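About Toltmont

Toltmont prepares packed lunches and snacks for schools, day programs and small offices. The company was founded by Annelies Aigner and Charalambos Kokkinos, who began by filling orders for 2 neighborhood schools from a rented kitchen on Ashour Street. Toltmont now serves 41 locations and employs a staff of 168.

Our Work

Each order is assembled by hand on the morning of delivery. Packing begins at 5 a.m. under the direction of Grigoris Spanos, Head of Kitchen Operations. Main items, sides and snacks are portioned at separate stations, and every portion is bagged and closed before it is placed in the delivery crate. Orders prepared for persons with food allergies are handled in a separate room by designated staff.

Menus are reviewed each August, before the start of the school year, by our Menu Office. Schools may request changes at any time in writing.

Packing Standards

Snack portions are packed in clear zip bags so that the contents can be checked without opening them. Bags are to be laid flat, filled from the open end and pressed closed along the full length of the strip. Items that bruise easily are packed last and carried in the top layer of the crate.
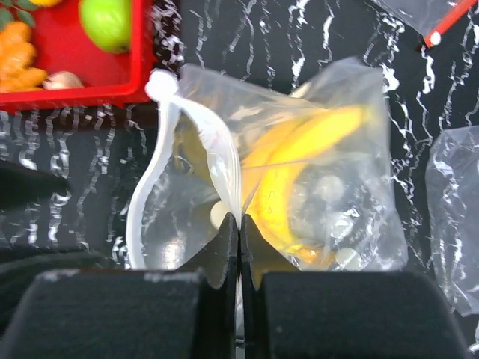 Bags that do not close properly are set aside and the portion is repacked. New employees complete a supervised training period at the packing tables before they are assigned to a delivery route.

Leadership

Annelies Aigner, President
Charalambos Kokkinos, Director of Finance
Grigoris Spanos, Head of Kitchen Operations
Zinhle Engelbrecht, School Accounts

Inquiries from schools and offices should be directed to School Accounts.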